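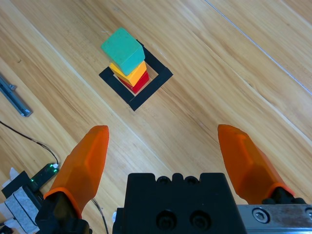 Photo: Ryan Dawber

The mill at Perkville closed in September, and the timber it left behind is still finding its way into sheds along the Brimach road. Most of it is short lengths, pale and knotty, the sort builders used to burn.

Dauda Joinery bought 500 boards at the clearing sale. The workshop makes tables and benches, and in the slower months it turns offcuts into toys for the Perkville market. Prices start at $13 for a small bag of blocks. A dining table takes the better part of a fortnight, most of it spent waiting on glue and oil.

Demand has held up better than the owners expected. Freight is the sore point. Hivex, the only carrier still running a truck out this way, cut its service to 2 trips a month, and a table bound for the city now costs $89 to send, up to the first flight of stairs.

The workshop shuts at noon on December 24, 2022, and opens again once the harvest traffic is off the road. Orders left in the letterbox will be answered then. The kiln stays on over the break, with a load of the old mill's boards inside.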